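Versión del texto: sábado, 7 de marzo de 2020. Esta sección reemplaza la hoja suelta de febrero.

## 4. Lavar la tela antes de coser

El programa «Tela nueva» de la lavadora Cetholm está pensado para piezas de algodón que todavía no fueron cosidas, o que se van a descoser para hacer otra cosa. La tela nueva puede encoger en el primer lavado, y es mejor que encoja antes de cortar el patrón.

### 4.1 Preparación

1. Mida el largo y el ancho de la pieza y anote las dos medidas. Las necesitará en el punto 4.3.
2. Si los bordes están cortados, páselos con puntada de zigzag. Los bordes con orillo no necesitan nada.
3. Retire alfileres, etiquetas de papel y restos de hilo.
4. Separe los colores fuertes. Un verde o un rojo se lava solo la primera vez.

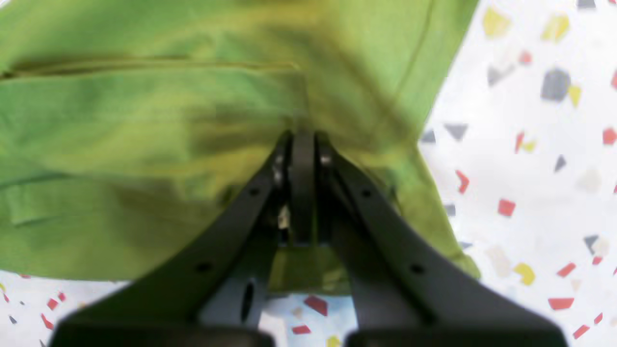
5. Despliegue la pieza y póngala en el tambor sin apretar. No la enrolle.

> **Nota:** La carga máxima para este programa son 2 kg de tela seca. Si la pieza pesa más, utilice el programa «Algodón» y quite el centrifugado fuerte.

### 4.2 Selección del programa

1. Cierre la puerta hasta oír el clic.
2. Gire el mando hasta la posición **T**. La pantalla muestra 30 °C.
3. Ponga detergente líquido en el compartimento del medio. El suavizante no se usa en este programa; deja una capa que después molesta al marcar con tiza.
4. Pulse **Inicio** durante 2 segundos. La luz queda fija cuando el programa fue aceptado.
5. Al terminar, espere a que se apague la luz de la puerta y saque la tela enseguida. Las arrugas que se forman dentro del tambor son difíciles de planchar.

> **Precaución:** No abra el filtro inferior mientras hay agua en el tambor. Vacíe primero con la manguera corta (véase la sección 7).

Para telas con acabado Sternudano, no seleccione el prelavado. El fabricante de la máquina no responde por la pérdida del acabado.

### 4.3 Secado y segunda medida

1. Cuelgue la pieza a lo largo, por el orillo, en un lugar con sombra.
2. Cuando esté casi seca, plánchela por el revés siguiendo la dirección del hilo. No estire en diagonal.
3. Mida otra vez y compare con lo anotado. Si la diferencia es mayor que 20 mm por metro, repita el lavado una vez más antes de cortar.
4. Guarde la tela doblada en dos, con el derecho hacia dentro.
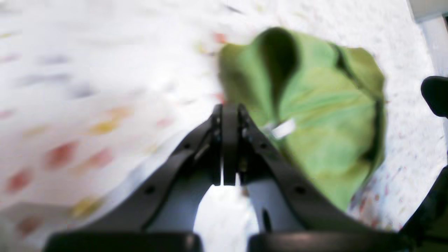 *Fig. 2. Puntas negras y estrechas, casi cerradas.*

### 4.4 Mensajes de la pantalla en este programa

| Mensaje | Significado | Qué hacer |
|---|---|---|
| T-C | Carga demasiado grande | Quite una parte de la tela |
| T-E | Espuma en exceso | Pulse **Aclarado** y use menos detergente |
| T-P | Puerta mal cerrada | Abra y cierre de nuevo |

Si el mensaje T-E aparece también con poco detergente, limpie el compartimento. Las piezas de recambio se piden a Golestani, o en la tienda Druvcombe, con el número que está detrás de la puerta.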